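Workshop notebook, Pevness paper conservation room
April, entry begun 9.15 a.m.
Subject: relaxing and flattening the Losbridge estate plans, second batch 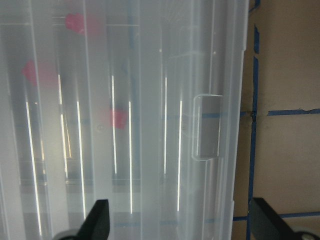
1. State of the batch on arrival

The second batch from Losbridge consists of 23 rolled plans, all on wove paper, nine of them lined with linen. They were stored upright in a stairwell cupboard until the estate office closed and have taken a tight curl. The outermost turns are dirty and brittle. The inner turns are in fair condition, and the colour washes on the field boundaries have kept well.

Each plan has been given a temporary number in soft pencil on the reverse, lower right. Plan 12 carries an older number in red crayon, which has been left alone. It does not agree with the estate list and should be raised with the records office before the batch is returned.

2. Surface cleaning

Dry cleaning was carried out with a soft brush and then with grated eraser, working from the centre outwards and stopping short of all pencil annotations. The linen-backed plans were also cleaned on the reverse. The brown deposit along the top edge of plans 4 to 8 did not respond to eraser. It is thought to be old paste and has been left for the damp stage.

Colleagues are reminded that the green wash must be tested before any moisture is applied. In the first batch the green moved slightly on one sheet out of three tested, while the pink and the blue were stable. Results for this batch:

Green, plans 1, 9 and 15: slight transfer to the blotter on plan 9 only.
Pink, same plans: no transfer.
Black ink, all plans: no transfer.
Red ink, plan 15: faint transfer. To be kept out of the chamber altogether.

3. Humidification

The chamber was set up as before, with damp capillary matting at the base, a barrier layer of the Trutier membrane, and the plans resting above it. The lid was sealed at 10.40 a.m. Three unlined plans were treated together. The estate list suggests a single paper stock for these, but plan 2 is noticeably heavier and took longer to relax than its neighbours. It would have been better treated alone.

The first inspection was made after 40 minutes. Plans 1 and 3 could be opened by hand to half their length without resistance. Plan 2 was returned to the chamber and the lid resealed. At the second inspection it opened fully, apart from the last turn, where an old repair in gummed tape holds the curl. The tape will have to be removed before pressing. No attempt was made to force it.

The hygrometer reading was higher at the end nearest the radiator than at the other. The chamber should be turned round for the next run and the two readings compared. If the difference persists the fault lies with the matting, and a new length should be cut.

4. Pressing

Plans 1 and 3 were laid between polyester web and fresh blotters, with felts above and below, under glass and weights. Blotters were changed at 20 minutes, at one hour and again before the room was closed. Plan 3 shows a slight cockle at the left margin, where the sheet was trimmed unevenly at some earlier date. A second pressing may reduce it, although a perfectly flat result is not expected and is not required for storage.

5. Materials

The remaining stock of blotting paper stands at 107 sheets. At the present rate of change this will not cover the linen-backed plans, which hold moisture for longer. A further 300 sheets should be ordered from Dong, in the heavier weight. The last delivery included sheets with a pronounced grain pattern, and the order should state that a smooth face is needed.

Wheat starch paste was made up fresh at noon and sieved twice. What is left is in the refrigerator, labelled, and must be discarded at the end of the week.

6. Points outstanding

Query to the records office concerning the number on plan 12.

Tape removal on plan 2. Try a poultice first, on the reverse, over a very small area.

Plan 9 to be treated by itself, with shorter intervals between inspections on account of the green.

Plan 15 to be flattened dry, under light weight, for as long as space in the press allows.

Folders for the finished plans have been cut to the larger size. The two longest sheets will still not fit and will need to be stored rolled, on wide tubes, with an outer wrapping of unbuffered tissue. The tubes have yet to be measured.

Entry closed 4.50 p.m. Blotters last changed 4.30 p.m.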